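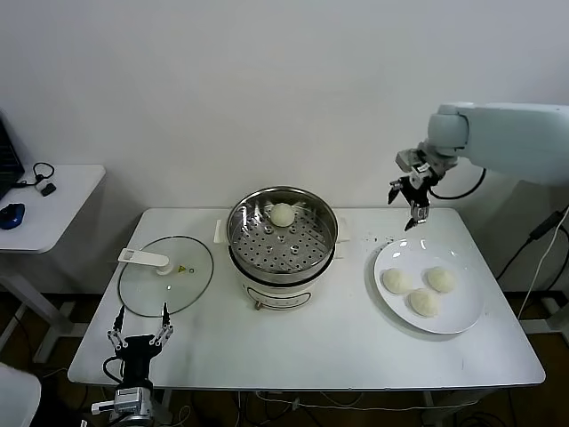 Slide 1. Two-arm cell, steamer task: one bun on the tray, three on the plate, lid on the table.

Speaker notes, Zoila Salazar, Wotora
Session: Working rules for manipulation around heated appliances

Open with scope. These rules cover bench cells with kitchen appliances and two arms. They do not replace the risk assessment for the cell. Say this twice; it was missed at Dedham.

Point to the lid. Glass, flat on the table, near the left gripper. Rule 1: the lid has a marked parking spot, and no arm path crosses that spot below 40 mm. Mention the warning triangle. Appliance labels stay on and stay readable.

Rule 2: treat the pot as hot until a probe reading says otherwise. Wait 15 minutes after power off, then measure. Log the reading with the run number.

Rule 3: cables. Appliance cords and arm cables are routed separately and checked at the start of each shift. Ask the room who has a written check. Pause.

Rule 4: food used in trials is not eaten. Crumbs are wiped up between runs. Someone will ask about gripper pads; the answer is in the Arboleda procedure, section on cleaning.

Numbers, if asked: 776 logged runs since April under the current version. Pads are replaced at 3000 cycles or at visible wear, whichever comes first.

Skip the Silance comparison if short on time. Go straight to the stop button placement slide.

Next slide: reach limits, left arm.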